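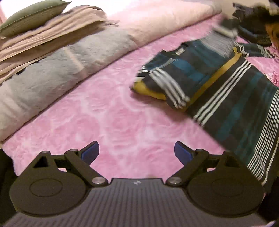 5/26/25

Bank holiday, so a full day at the Plundley chapel. Dry until four, wind light from the west. Started on the north wall at eight.

Raked out the old cement pointing between the second and third windows. It came away in long strips at the top and had to be cut at the bottom, where whoever did it last pushed it in deep. The stone behind is soft to the depth of a fingernail. Two blocks under the sill will need replacing and I have chalked them. The rest can stay if the lime goes in before the autumn.

Moisture readings on the inside face, same points as last time. Lower row still high, upper row fine. The gutter repair has made no difference to the lower row, so I now think the ground level outside is to blame. The path was raised at some stage and sits above the floor. Dug a small trial hole by the buttress to check. Found the original footing, a clay drain running the wrong way, and a quantity of broken slate. Covered it with a board and weighted the board.

Slates: the Lorko delivery is short. We ordered 440 and there is one crate missing. The ones that came are the right thickness but the holes are punched 8 mm too near the edge on part of the batch. Usable on the vestry, not on the main slope. Will ring them tomorrow.

Subramaniam sent the revised price for the bell frame. It has gone up by 2000, all of it in the steel brackets. I would sooner keep the oak and splice the one bad foot, and have written back to ask for that as a separate figure. The survey allows it - page 38, second paragraph - provided the bell is not swung.

Tried the Brullix lime mix on a test patch behind the boiler house. Mixed it stiffer than the bag says. It held well in the joint but the colour is too yellow against the old work. Less of the sharp sand next time, or a different sand altogether.

Floorboards in the gallery not touched. The joist ends want looking at first and I had no lamp.

Rain came at four as I was sheeting the wall. Mixer cleaned, tools locked in the vestry, key back on its hook. Left knee bad on the ladder again. The scaffold has to be down by the end of August, and at today's rate the north wall will take most of that.

To bring next time: lamp, long level, more hessian, the other bolster.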